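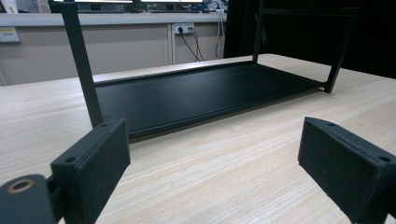 *A black metal rack on a pale wooden tabletop.*

I'd been told to arrive hungry, so I'd skipped lunch, and by the time Sioned Phillips came across the yard to let me in I'd have eaten the gatepost. She runs Merulness, the barbecue school she set up with her cousin Trefor Morgan in what used to be a tractor shed. Friday is when the company groups come. I'd missed this week's lot by an hour but I could still smell them, or at least what they'd cooked.

"Accountants," said Sioned, putting the kettle on. "Lovely accountants! They argued about brisket for the whole afternoon and then one of them wanted to know if she could do it again on her own, without the others."

I asked how a person ends up teaching office workers to cook over fire, and she laughed and said it was Trefor's fault. He'd bought a second-hand smoker called Nila (the name was already painted on the lid, and they never changed it) and needed somewhere to put it. Sioned had a shed and had just left a job in wages.

"I knew nothing. My first pork shoulder, you could have soled a boot with it. I cried, then I gave it to the dog, and the dog took it behind the oil tank and left it there."

So what changed?

"I stopped lifting the lid. I was in there every ten minutes, poking at it. Arwel Hopkin, he's our butcher, he told me to go and sit in the car."

They've now taught 3071 people, and she knows that because Trefor keeps a tally in chalk on the back of the door. The biggest single booking was 137, for a firm called Rees, and she still goes a bit pale about it. They had to borrow a field, and it rained until three in the afternoon.

"Cadi Jarman was in charge of the coals and she had an umbrella in one hand the entire day. I've never seen anybody so cross and so good at their job. The ribs went out on time, mind."

We got on to rubs, which I'd been looking forward to, as I'm a hopeless tinkerer and had brought a list of mine. Sioned read it politely. There were fourteen things on it.

"Take out the celery salt," she said. "Take out the mustard powder. What's this, is this cocoa? Take that out." She handed it back with salt, pepper and paprika left on it and told me to try that on a chicken first.

She's fussier about wood than spices, it has to be said. Oak for beef, apple for pork, and she won't have anything that's been seasoned for less than 2 years. Trefor thinks that's daft. They've had the same row since they opened and I got a short version of it over the tea, with him shouting his half in from the yard.

In September they start evening classes for beginners, with six to a group and everybody taking home what they cook. Dwynwen Yorath will be teaching the fish nights, and Sioned is already booked on as a pupil.

"I can't do mackerel," she said. "It sticks every time. Do you want some of this brisket or not?"

I had three helpings.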